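10 abr 2020 - cuaderno de campo / taller

Parcelas de Narkstead, segunda vuelta después del herbicida. Salimos tarde, la bomba de la mochila 2 no cogía presión. Junta nueva y listo, pero hay que pedir más juntas a Dahlgren, queda una.

Ladera norte: el bromo bastante parado, amarillo desde la punta. En los bordes junto al camino sigue verde, ahí el pastoreo fue flojo (las cabras no bajaron, demasiado cardo). Ladera sur mejor de lo que esperaba. Suelo desnudo a rodales, algo de lluvia vendría bien antes de sembrar.

Cuadrantes:
N1 a N4 hechos. N5 no encuentro la estaca, mirar el croquis viejo.
S1 a S6 hechos.
En total 117 plántulas de invasora en los norte, 28 en los sur. El año pasado en los norte eran 340. Ojo que entonces contó otra persona y no sé si metió las secas.

Nativas: dos matas de festuca rebrotando en S3, una con espiga. En N2 nada de nada. Afonso Caldeira dice que esperemos a mayo antes de darlo por perdido, que el banco de semillas tarda. Puede ser. Yo resembraria ya la franja de abajo.

Mezcla de Grereo: llegó el saco pero sin la hoja de germinación. Les escribí ayer, sin respuesta. No sembrar hasta tener la prueba hecha aquí. Pongo 55 semillas en papel húmedo, cámara a oscuras, miro cada tres días. 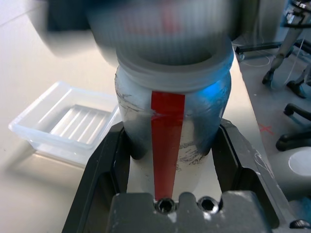
Calibración de boquillas pendiente. La azul da más caudal que la otra, se nota a simple vista en el cubo - medirlo bien con probeta antes de volver a salir. Si no cuadra, cambiar el juego entero y no andar mezclando viejas y nuevas.

El mapa de Itance tiene el límite este mal, se mete en la finca del vecino. Corregir a mano por ahora, llevar copia impresa. El GPS perdio señal dos veces en el barranco, puntos de S5 y S6 dudosos, repetir.

Para la próxima:
- estaca N5, pintura naranja
- juntas
- fotos desde el poste fijo, hoy se me olvidaron las de la sur
- preguntar si las cabras pueden volver al borde del camino y cuántos días

Botas empapadas, el arroyo baja más alto. Pasar por la pista de arriba.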